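Yeh, our senior cat, has decided the new water fountain is beneath him. We bought it in June after the vet said he should drink more, and for two weeks he sat beside it as if waiting for a bus. He will take water from the bathroom tap, a dripping hose or the dog's bowl – preferably while the dog is watching. 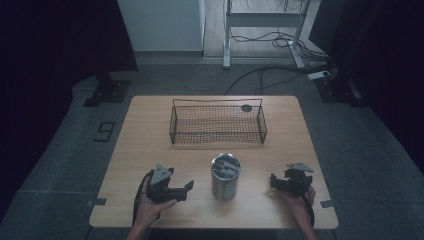

Radgate cats have strong views on drinking, going by the mail. Over 100 of you wrote in after the last issue. Kwan-ho Ng moved the water well away from the food and his tabby, Flodedar, came around in two days. Others swear by wide, shallow dishes that leave whiskers alone. A steel tumbler with the lid on, like the one on the table, is no use to a cat at all, though Yeh would knock it over on principle. We are trying a soup plate next. The dog has already approved it.

Radgate Cat Letter | Contact us | © Radgate Cat Letter | Back to top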